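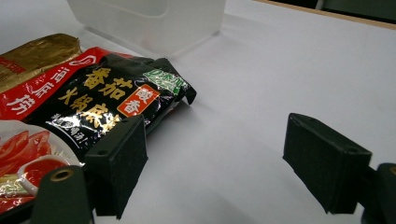
Tomato soup base, the black pouch with the gold writing. Red and gold neighbors behind it.

A thread about the hot pot shelf, which I have been putting off since June and which has now been moved to the white table so I can't close a cupboard door on it.

Background: I like hot pot. I also like buying soup base, and those have proved to be two separate hobbies. I have hot pot maybe twice a month in cold weather. I buy soup base every time I'm within walking distance of Prernden Market.

The count, before I started, was 21. That includes dipping sauces and anything that calls itself a seasoning. It doesn't include the jar of sesame paste, which has separated into oil and geology and gets its own thread when I'm feeling stronger.

Starting with the tomato because it's the one I'd save in a fire. 番茄火锅底料, tomato hot pot base, with a little label on the front that says 浓香, rich aroma. I can vouch for the aroma. The last time I made a tomato pot my coat smelled like it on the bus until Thursday.

Tomato is the base people ask for by name when they come over. People who say they "can handle spice" spend the first ten minutes on the spicy side, making a point, and the rest of the evening on the tomato side, making no further remarks.

The trouble with tomato is that everybody finishes it. So I overbuy, then I worry I'm short, and then I buy one more on the way home. Economists have a word for this and I'm sure it's unkind.

Next problem: shape. Soup base pouches are slippery, and they have no flat side. Stand one up and it thinks about it for a minute, then lies down and takes the row with it. My old system was leaning them against each other, like a very small crowd after a very long wedding.

The new system is plastic containers, the cloudy kind. I wanted clear ones. The Marsden place on the corner had cloudy ones at 60 percent off, and my principles about seeing inside a container turned out to be worth less than that.

Rule one: sort by what it does to dinner. Tomato and mushroom on one side. Anything with a chili on the packet on the other. I tried sorting by brand and ended up with one enormous pile and a lot of lonely individuals.

Rule two: soonest date in front. I wrote the month on each pouch in marker. On the shiny ones the marker wipes off with your thumb, so I wrote it again on masking tape. Some of these now look like evidence.

Rule three: if I can't remember buying it, it gets eaten first. That's how I once found a pickled cabbage base I would have sworn belonged to the previous tenant. It was excellent. I haven't seen it in a store since and I think about it more than I think about some of my cousins.

Somebody in the replies is going to tell me to use an app. I used an app. It was called Prutudex, you scanned your groceries and it told you what you had. It decided every packet with a pepper on it was "salsa" and suggested tacos for seven nights running.

I had to photograph all the labels for it, too. My phone currently holds 2,848 pictures and I'd guess a grim share of them are the backs of packets, slightly out of focus, with my thumb over the date.

Anyway. Tape and a marker. No subscription, and it has never once suggested tacos.
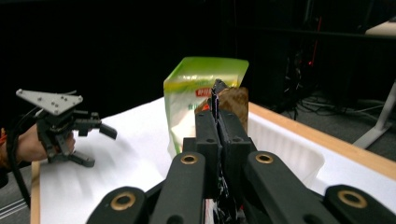

Second category, and the part I was dreading: half-used things. Every hot pot household has them. You make a pot for two, the packet is built for a family reunion, and you fold the top down and tell yourself you'll use it this weekend.

You won't use it this weekend. It'll sit at the back getting stiff until you can no longer tell whether the lump is butter, spice or regret.

What I do now with the solid, oily kind: cut the block before I cook. One piece goes in the pot, the rest get wrapped separately and frozen. Frozen chili base looks exactly like a bar of fancy soap, so please label it. I'm asking on behalf of a former roommate.

The liquid tomato kind goes into an ice cube tray. It stains the tray. You have to accept that you now own a tomato tray, and that any regular ice made in it will be faintly pink and taste like November.

Leftover tomato cubes are good in fried rice, good in noodles, and very good under a poached egg. I also tried one in chili, the Texas kind, and we don't need to discuss that.

Small packets of dipping sauce: I used to keep every single one. Takeout, multipacks, the freebies they drop in the bag at Prernden. I've given them one container and it's a small one. When the lid won't close, I have to eat dumplings until it does. As punishments go, I've had worse.

Where it stands this evening. Mild side done. Spicy side done, apart from one packet I keep picking up and putting down because it's either a soup base or a stir-fry sauce. My reading is good enough for the big characters on the front and gives out completely at the small ones on the back.

If you can read small print, my messages are open. I pay in soup.

A few people asked about the pot. It's a Fenitz, secondhand, split down the middle. One side boils slightly harder than the other. Put the spicy in the calm half. I learned that in a white shirt.

Also asked: do I make my own base? I did, once. It took a whole afternoon and every bowl I own, and it came out a bit worse than the pouch. I told everyone it was the pouch.

The shelf gets wiped tomorrow, then everything goes back up: mild on the left, spicy on the right, sauces in the small box, and one tomato left out on the counter for dinner. I have napa cabbage, fish balls and a block of tofu that needs using.

New rule, effective now: I'm not allowed to buy another soup base until the spicy container is down by half.

Update: I went out for enoki mushrooms. Prernden had a new tomato one by the register. The rule said spicy container, so I'm reading it narrowly.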